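**The Drawer Amnesty, and other office news**

Everyone who has worked on the second floor at Probert for longer than a month knows about the supply cabinet. It has four drawers. The top one holds pens that don't write. The second holds the batteries, both kinds, dead and pretending. The third is stuck. The fourth has a single key in it, taped to a card that says DO NOT LOSE, with no clue as to what it opens.

So we held an amnesty. For one week anyone could bring back whatever had wandered off to their desk, their car or their kitchen at home, and no questions would be asked. Questions were asked, of course. You can't walk in carrying a laminator you've had since the Wostum building and expect silence.

The final haul was 641 items, if you count each binder clip as an item, and Tihomir Georgiou did. He would like it known that he sorted them by size, and that there is a size between medium and large which the manufacturer doesn't admit to. We also got back 22 staplers. We have 18 people. I leave that with you.
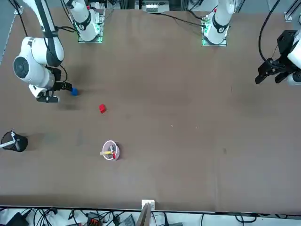
*Small objects on a large brown work table.*

The amnesty did clear up a few old disputes. The good scissors were with accounts, as design has been saying for years. The bad scissors were also with accounts, who said they thought those were the good ones and that this explained a lot. The label maker came home from someone's garage with a strip still hanging out of it reading CHRISTMAS LIGHTS (WORK?). I tried it and the tape is nearly gone, so please think hard before labeling anything. The fridge doesn't need a label. We know it's the fridge.

Now for the part where I ask you to do something. The cabinet has been moved next to the copier and the drawers have new jobs:

- Top drawer: pens and markers that work. Scribble on something before you put one back. If it fails, throw it away, even if it has a nice cap.
- Second drawer: batteries, new ones only. The old ones go in the jar.
- Third drawer: still stuck. I've put in a request. The reply said the drawer is listed as "functioning," so we're going back and forth.
- Fourth drawer: tape, string, glue, and the key.

About the key. I have tried it in every lock on this floor and two on the first floor, where I was asked to leave. The Floltik people upstairs say it isn't theirs, though they said it quickly. If you know what it's for, come and see me. If you merely have a theory, write it down and put it in the suggestion box, which I believe the key may open.

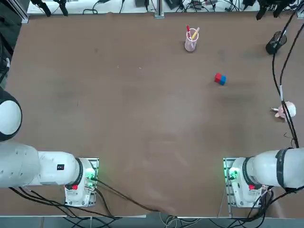 There's also the matter of the tape dispenser, the heavy one shaped like a snail. Two departments have claimed it, and each has sent me a photograph of it on their own desk, which mostly proves that it travels. Until this is settled the snail will spend its mornings with sales and its afternoons with everybody else. Please hand it over at noon without speeches.

A few smaller things before I go. The Zodar calendars have arrived, 696 of them, because somebody typed an extra digit and then, I assume, another one. They're in the hallway by the elevator and I'd like to be able to reach the elevator again. Take one. Take some for your relatives. The pictures are all of bridges, and February is upside down, but the dates are right.

Mugs left in the sink after 22nd February will be treated as donations. This includes the one with the handle glued on, and it includes the one that says BOSS, whoever's that is (we know whose it is).

And if you still have a stapler at home, keep it. We're full.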